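Talk notes: Folding as you go
Claden hall, July, 10 minutes plus questions

Opening
Ask for hands up: who has a chair at home that is really a wardrobe? Wait for the laugh. Mine holds two weeks of jumpers. I love this subject and I want them to love it too!

Start with the bed
Pillows and covers first, while you still have energy. Take a corner, find the seam, shake from there. A made bed changes how the whole room feels — and it gives you somewhere to put the piles.

Socks and small things
Do these early. Most people leave them till last and give up. At the Nurari session we had 215 odd socks in one heap, and by the tea break only 8 were left without a partner. Tell the Ueda story if time allows.

T-shirts
Lay it flat, smooth the front, fold one side in, then the other. Sleeves are where it goes wrong, so pull them straight before the first fold. Roughly 100 shirts in, your hands just know! Let the pictures run slowly while I talk.

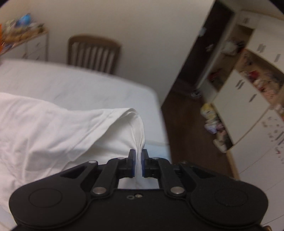
Corner of the white pillow or cover, seam showing
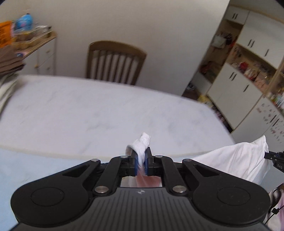
One small white sock

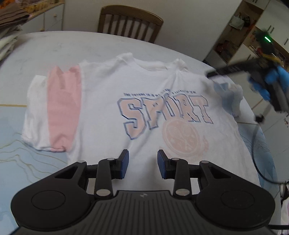

Your turn
Hand out the tea towels, one each. Fold in thirds, then in half. Walk round the tables and don't rush them.

Questions
Fitted sheets will come up — they always do. Narkiretti handout is by the door.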